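¿Pueden ya las máquinas con las tareas de casa?

7 de noviembre de 2018
Publicado por el autor del blog

Llevo desde marzo leyendo todo lo que encuentro sobre robots domésticos, y la pregunta que me hacen en cada comida familiar es la misma: cuándo va a haber uno que recoja la cocina.

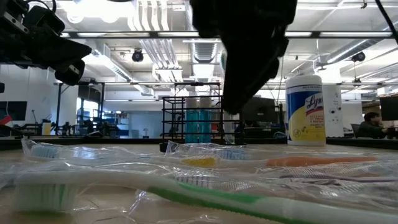 Mi respuesta corta es que todavía falta bastante. La larga ocupa el resto de esta entrada.

Lo primero que conviene separar es la fuerza de la destreza. En la planta de Halbridge, donde trabajé siete años, había brazos que levantaban piezas de 134 kilos y las dejaban siempre en el mismo punto, turno tras turno. Eso está resuelto desde hace tiempo. La pieza llega en la misma posición, con la misma forma, y el brazo repite el movimiento. Si alguien la dejaba girada, la línea se paraba y había que ir a colocarla a mano.

En una casa todo está girado. Pensemos en algo tan poco interesante como guardar unos cepillos de dientes que vienen en plástico transparente. Una persona mete la mano, nota dónde acaba el envoltorio y dónde empieza el mango, y tira. Para una pinza es un problema serio. El plástico arrugado refleja las luces del techo y la cámara ve brillos donde debería ver bordes. Además cede al apretarlo, así que la posición que el sistema había calculado deja de valer en cuanto lo toca. Y si hay varios cepillos juntos, unos encima de otros, tiene que decidir cuál va primero.

Con las botellas pasa algo parecido. Una botella de pie, sola y opaca es fácil. Una botella translúcida detrás de los alambres de un estante ya no lo es tanto, porque hay que entrar sin rozar las barras y salir sin volcar la de al lado. Un bote de toallitas desinfectantes es casi un regalo: cilíndrico, rígido, con la etiqueta bien visible. Sacar una sola toallita del bote es otra historia.

En el taller la cosa va algo mejor. Un conocido que lleva el almacén de Korness me contó que probaron un brazo para preparar pedidos pequeños. De un catálogo de 500 referencias, empezaron con 13, todas en caja de cartón. Con esas funcionaba bien. Al añadir bolsas y blísteres hubo que poner a una persona al lado, y al final esa persona hacía casi todo el trabajo. El brazo sigue allí, dedicado a las cajas.

También miré el folleto del asistente de cocina de Derkby. En el vídeo coge una taza y la lleva al fregadero. La taza está sola en la encimera, con el asa hacia fuera. Escribí para preguntar qué hacía con un plato sucio debajo de una sartén y me contestaron que esa función estaba en desarrollo. Me pareció una respuesta correcta.

Lo que sí compraría hoy es lo de siempre: la aspiradora redonda, el lavavajillas y la lavadora. Hacen una tarea, dentro de un espacio preparado para ella, y lo demás lo ponemos nosotros. Vaciar el lavavajillas me lleva siete minutos y no veo en el mercado nada que me los quite.

En otra entrada hablaré de doblar ropa, que da para mucho. Tengo pendiente leer la documentación de la pinza blanda de Greenberg, que según el fabricante se adapta a objetos deformables. Si alguien la ha usado con envases de plástico, que lo cuente en los comentarios, sobre todo si le ha ido mal.

Contacto | © 2018 Todos los derechos reservados | Volver arriba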